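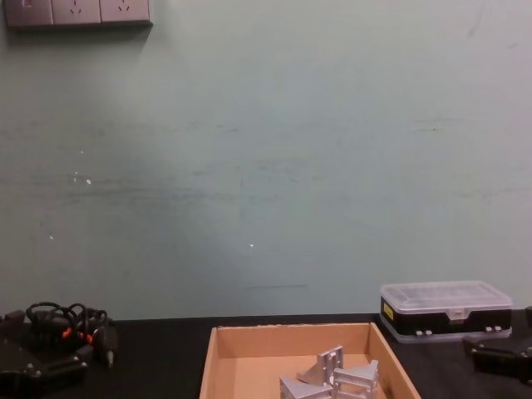 Figure 3. Painted wall behind a table, with scuffing above the tabletop and a gray power panel at upper left.

4.2 Who repaints, and when

Tenants and landlords in Lurbridge agree on almost nothing about paint except that the other party should pay for it. Of the 330 leases we read, most use the phrase "fair wear and tear," and nine attempt to define it. One of the nine defines it as wear that is fair. Marks of the kind in Figure 3 fall squarely in the disputed zone: too faint to be called damage, too visible to be left out of a move-out letter.

We had expected disputes to follow the condition of the wall. They followed the length of the tenancy instead, and only up to a point. Short-stay tenants were charged for repainting more often than long-stay tenants, whose walls had presumably had more time to suffer. Myung and Min (Section 2) call this the forgiveness curve. Landlords we interviewed called it common sense, though they offered several incompatible versions of it. A landlord in the Inder district told us that after a few years "the wall is mine again," and would not be drawn on whose it had been in the meantime.

The deposit records tell a similar story with less charm. The Parisi tribunal files contain 1771 claims in which repainting was the largest single item. In most of these no painter's invoice was attached. Where there was one, it often covered the entire apartment, including ceilings, which tenants are not generally known to lean on. Mayrhofer's coding scheme treats such invoices as "bundled," and we follow it here, with the reservation that bundling is hard to tell apart from optimism.

Season matters too. Claims peak in May, when student leases in Dumlow end together and every painter in town is already busy. Quotes obtained that month ran higher than quotes for the same rooms in winter – a difference the tribunal has so far passed on to the tenant without comment. Ra and Mahawong recoded a subsample of the May claims by hand and found the same pattern, along with one claim for a room that had been wallpapered throughout.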